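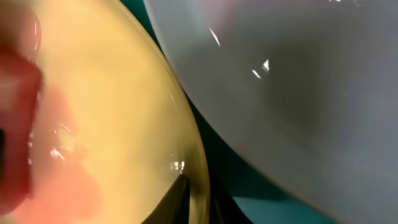
Spent the afternoon at the Sodidau open day, the one they hold every August at the unit behind the bus depot. Notes as I go through them, in no special order.

First thing to say is that it was smaller than last year. Fewer stands, shorter queue, and the big palletising cell was switched off for a service. The bench demos were better for it. You could get right up to the tape and ask things.

The one I stayed longest at was tabletop handling. Ordinary kitchen stuff, bowls and so on, on a teal worktop. One arm, a two-finger gripper, and a camera down at the wrist with its view up on a monitor beside the bench.

Elisa Monti was running it. She has been on the Colombo project since it started and she answered questions for the whole session without once reading off a slide.

Colombo is their name for the whole setup: arm, bench, software. Dranero is the part that decides where to take hold of something. I had those the wrong way round until today, so apologies to anyone I misled last year.

What I wanted to know about was shiny and see-through things. Anything glossy throws back the ceiling lights, and anything translucent lets the colour of whatever is next to it come through. On the monitor there was a yellow piece with a pinkish patch on it where something red was up against it.

I asked Elisa whether that pink confuses it. Her answer was that colour on its own is not much use to them and they lean on the rims. A curved edge is a curved edge whatever colour is leaking through behind it.

Second problem is gaps. Put the yellow one next to a white bowl and there is only a narrow strip of worktop between the two rims. The finger has to go in somewhere, and the strip is dark because both of them are blocking the light.

She said people always ask about the arm and hardly ever about the gap. Fair enough, I asked about the arm first as well.

From the tape you can't see any of this. You see a gripper go down next to some crockery. The monitor is the only place you get a proper idea of how little it has to go on when it's that close. Everything goes soft and most of what you get is edges and glare.

Someone behind me asked why they don't just turn the lights down. Elisa said they have tried, and that a system that only works in a dim room is no good to a canteen. They want it working under whatever lights the place already has.

Numbers, for those who asked. The training set for this bench is 1000 grasps, all done by a person steering the arm. Each session is capped at 60 minutes because people get sloppy after that. I'd have guessed a lot more than 1000 but she was clear about it.

Marin Georgiou did the talk at 2 in the side room. Mostly on the fingertips, which Vinell makes for them. The tapered shape is for getting into tight spaces. The drawback is less contact with whatever you are holding, so a heavy wet bowl is a worry.

He passed a worn pair round the room. They were more scuffed on one side than the other and he said that comes from people approaching from the same direction every time while recording. They now ask the person steering to vary it.

Good question from a woman in the front row who works in a hospital kitchen: what happens with a chipped bowl? Marin said it should be put to one side and that at the moment it wouldn't be, as nothing in the system looks for chips. I liked that he just said so.

No price given, and no date for anything you could buy. I asked twice. The plan is a trial in a real kitchen and they wouldn't say whose.

Practical bits if you are thinking of going next year — parking is poor, the bus stops outside, and the tea is free but runs out early. Bring something to write on, there are no handouts.

Also, go to the benches before the talks. I did it the other way round last year and had half the time I needed.

I've asked Elisa whether the slides from the 2 o'clock talk are going up anywhere. Will add a link under this one if she gets back to me.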